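Prukwood Retro Games Library
Progress report to the Daly Fund, 24 Oct 2023
Prepared by Fionnuala Cronin, project lead

Dear all,

I promised when we last spoke that I'd write this one up properly instead of sending you a page of headings, so please put the kettle on, as I have rather a lot to tell you and most of it is good.

You'll remember that your grant of £2,000 was to get our lending collection of older video games into a fit state to go out to families in Prukwood, and to set up a second shelf over at Lulport if there was anything left. We started in April with a heap of donated cartridges, a very full cupboard and no list of any kind. We now have 49 games catalogued, tested and boxed, and 13 of those are handheld titles that people had been asking us for since before the library had a name.

Testing took far longer than I'd allowed for. I had pictured a pleasant afternoon with a screwdriver and a tin of biscuits, and it ended up swallowing most of the early summer. Old cartridges often have a small battery inside that keeps your saved game, and when it runs down the game will still start but forgets everything you did the moment you switch off. You can imagine how that goes down with a child who has just spent a weekend on it! We found 11 in that condition. Seven have new batteries and are back on the shelf, and the other four are waiting for me to get braver with the soldering iron (I have been practising on a broken one, with mixed results).

I should also own up to a mistake. In the summer I bought two adventure games from an online seller who described them as original, and they were copies. Quite good copies, with nice labels, but the print on the back was slightly blurred and the plastic felt too light in the hand. The seller refunded us in full after a fairly tiring exchange of messages, so no money was lost. Since then I've asked for a photograph of the circuit board before buying anything, and I've written a short sheet on what to look for, which several of our borrowers have taken home for their own use.

Lending itself has been a joy. The puzzle games go out most, then anything with racing in it, and there is a waiting list for a farming game called Ziltness that I'd never heard of until it turned up in a donated shoebox. Parents tell me they like being able to try something for a fortnight before deciding whether to hunt for their own copy, given what people now ask for them. Prices really have gone a bit silly, and a box with its booklet can cost several times as much as the loose game. We took the view early on that we'd buy loose wherever we could and print our own covers, and that has stretched your money a good deal further.

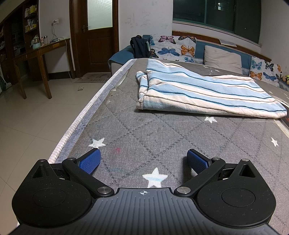
Lulport is the part that has gone more slowly. The reading room there is keen to have us, but the lockable cabinet we'd been offered was too shallow for the console boxes, and we have had to look for another. I've found a second-hand one that fits, and I'm hoping to have it in place before the end of the year with a small starter set of games inside. I'd like to keep that set modest until we see how many come back on time.

As for the money, most of the grant has gone on games, batteries, spare controllers and storage boxes, in that order. What remains is set aside for the Lulport cabinet and for a decent power supply, as the one we test with hums in a way I don't care for. The receipts are in the folder I'm posting separately.

Between now and the next report I mean to finish the four waiting cartridges, get the catalogue online so that borrowers can reserve from home, and hold an open evening where people can bring in their own games to be checked. If any of you would like to come along you'd be very welcome, and I'll send the date as soon as the hall confirms it.

With warm thanks, as ever,
Fionnuala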